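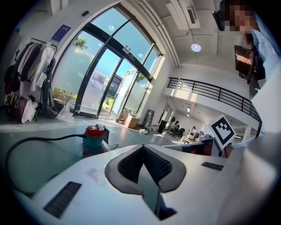
Fig. 1. Clothing rack along the left wall, with bags on the floor under it.

Unit 4: Hanging Storage and the Floor Below
Home Organization, evening course
Instructor: Juniper Van Dusen
Feb 6, 2026

Please read these notes before you do the exercise on the last part of the sheet.

4.1 The rail
An open rack has no doors, so the order of the clothes is always seen. In Fig. 1 the garments hang on one horizontal bar, in dark brown, maroon, pink, beige and white. For our course we use two ways to put clothes in order:
a) by length, short to long
b) by use, with the weekly clothes at the end you reach first
Color order is a third way and many students like it. I accept it in the homework, but you must write which person in the home will keep it so.

Leave a space of one hand between the last hanger and the end of the bar. If you cannot do this, the rack is full and some pieces must go to a drawer or to the June box (see Unit 2).

4.2 The floor
The floor under a rack collects bags. In the figure there is a dark backpack with yellow accents, a pink bag and a white bag, all in one pile. A pile is quick to make and slow to use, for the bag you want is often at the bottom.

The rule from the lecture: soft bags hang, stiff bags stand. The long black bag with straps to the right of the rack is a hanging one. For a backpack, use the top loop and not the shoulder strap, which will stretch with time.

Clear plastic bags, such as the crumpled one at the base of the long bag, should have one place only. Fold them flat or put them all in one cloth sack. Decide this before you buy any box.

4.3 Cables and small appliances
We will speak of these in Unit 5. For now, only notice where the black cable of the small red and teal appliance goes, and ask yourself if a cable in your own room lies where people walk.

4.4 Exercise
Choose one rack or closet at home. Take everything from the floor under it. Sort into three groups: hang, stand, give away. Put back the first two groups and write down how long the work took. One page is enough. Students who have no rack may use the coat hooks near an entrance door.

Bring the page to the next class, together with your sketch from Unit 3. Corrected sketches from Unit 2 are in the folder by the door.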